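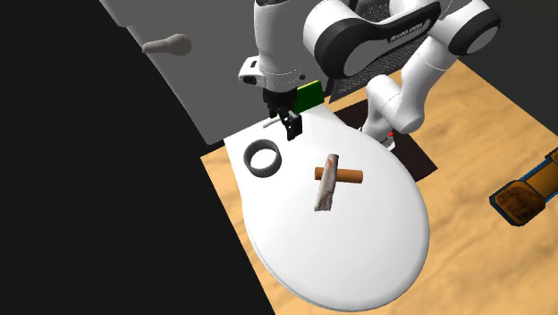

What happens to the reorder point when lead time varies but demand does not?

It rises by the safety stock, and the safety stock is the service factor times daily demand times the standard deviation of lead time. With demand fixed there is only one source of spread, so the square-root form from the previous unit reduces to a single term.

## Unit 2: Reorder points under uncertain lead time

Notation used in this unit:

- d = mean daily demand, units per day
- L = mean lead time, days
- s_d = standard deviation of daily demand
- s_L = standard deviation of lead time
- z = service factor, read from the normal table

General form, assuming demand and lead time are independent:

ROP = dL + z · sqrt(L · s_d² + d² · s_L²)

The first term covers expected demand over the lead time. The second is safety stock. Check units before substituting. A common error is to take d per week and L in days.

### Worked case: Clondero

Clondero buys shipping cartons from one supplier, Kitau. Daily use is steady at d = 73, with s_d small enough to set to zero. Mean lead time is 2 days. The standard deviation of lead time is 0.5 day. Target cycle service level is 95 percent, so z = 1.645.

Expected demand over lead time: 73 × 2 = 146

Safety stock: 1.645 × 73 × 0.5 = 60.04, rounded up to 61

ROP = 146 + 61 = 207

The current reorder point at Clondero is 200, which leaves 54 units of safety stock. Solving for z gives 54 / 36.5 = 1.48, a cycle service level of 93 percent.

### What the service level measures

Cycle service level is the probability of no stockout in one order cycle. Fill rate is the fraction of demand met from stock. The two are often confused in supplier contracts. When order quantity is large relative to the shortage per cycle, fill rate is higher than cycle service level. Ledesma's notes on Orellana treat the fill rate case in full; we return to it after the loss function.

### Limits of the model

Lead time is rarely normal. It has a lower bound and a long right tail, so the normal table understates z at high service levels. If enough order records exist, use the empirical distribution of demand over lead time and read off the percentile directly. The Brerneden data set has 284 order records and is suitable for this.

### Problems, due Friday

1. Repeat the Clondero case with s_d = 12. State which source of variation dominates.
2. Kitau offers to cut s_L to 0.25 day. Find the new safety stock at the same z.
3. Using the Brerneden records, compare the empirical 95th percentile with the normal estimate.

Submit problem 3 as a spreadsheet with formulas visible. Questions on the data go to Fermín Godoy.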